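Lusta – build gallery

Arm number 2, put together in the shared workshop at Amport over July. Evenings mostly. First one is in a box under the bench, don't ask. Total spend so far 635 quid, most of that on joints and a second power supply after I cooked the frist. Pics go up as I get round to them, newest on top.

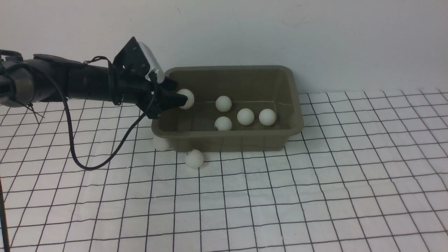 Ball in the gripper, over the rim of the green tub. Clear shield on the bracket.

Cable still hangs in a big loop – needs tying back propely before it snags on something. Clips on order. Grid sheet is handy for setting out positions, wants ironing though.

Log stands at 796 picks, want 4,000 before I touch the finger design again. Grindo firmware for now, might swap to the Kikuchi branch if the wrist keeps drifting.

Wiring diagram and parts list to follow, probably next month.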